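4.3 What the arm didn't cost

Reading time: 5 min

I should say at the start of this section that I'm the one who wrote the first budget, so the grumbling that follows is mostly aimed at me. Section 4.2 dealt with the big purchase, and the big purchase was easy! You ask for quotes, you argue a bit over delivery, somebody signs. What I want to go through now is everything that sat around the arm, and which I had put down on a single line called "sundries" (Reinhold Tiedemann still brings that word up in meetings).

Take the cabling. I'd planned on the arm arriving with its own leads and on us adding a gripper with one more. By the time the gripper had its supply and its signal lines, we had a bundle as thick as my wrist that had to follow every turn of the joints without snagging on anything. The brackets, ties and spare lengths came to £601 on the second order from Rothe, and I had allowed nothing at all for them. If you're planning a cell like ours, ask the supplier how the cables will be held along the arm and get that priced on the same quote. We asked afterwards, and paid for the delivery twice.

Then there are the bins. We bought cheap metal ones on the grounds that a bin is a bin. For a person that's probably true, but a gripper that has to get down beside a sloping wall to reach something at the back cares a great deal about the angle of that wall and the height of the rim. Bare metal also throws up reflections, and Joscha Heitmann spent a good part of February trying out ways to dull them. I'd now budget for bins in the same breath as the gripper, and I'd buy a spare set straight away, as the finish on ours did not age well (Figure 4). Fixing them down is the same sort of story. We priced a proper fixture from Bistov, found it would take 18 weeks, and went out and bought spring clamps instead. I can't say I'd do it differently, to be fair, but a clamp does take up a piece of the rim, and you have to plan the arm's path with that in mind.

The objects are the cheapest part of the whole thing and somehow the part we argued over longest. Rüdiger Grube wanted a fixed set ordered from a catalogue, so that another group could buy the same one. I wanted ordinary household bits, soft things mixed in with stiff ones, because a cloth and a brush lying on top of one another give a gripper far more to think about than a row of tidy blocks. We ended up with both, in two boxes, and with 11 separate receipts that our finance office at Humside did not enjoy. My advice is to ask for a small replacement fund, agreed beforehand, and to draw on it once a month.

Floor space nearly caught us out as well. The drawing we sent to Brineck for the quote showed the arm's reach and the table and left it at that. It didn't show where a handheld controller goes when you need both hands, or where the slack in its cable ends up. Leave room for all of that, and price a wall hook or a shelf while you're at it, which is a few pounds and would have been money well spent on day one.

Table 5 sets the first budget next to what we really paid. The arm itself came in where we said it would. Nearly all of the overspend sits in the rows for cabling, bins and fixings, and the next section looks at which of those could have been foreseen from the quotes alone.

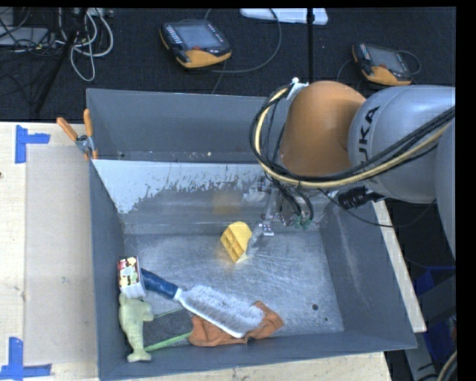
Oduor Tanui and Joscha Heitmann | Humside | May 9, 2020

Figure 4. The gripper at a yellow block near the back wall of the bin, with the cable bundle looped round the orange joint. The whitish coating on the back wall is flaking along its lower edge. A spring clamp sits at the left, where the two bins meet.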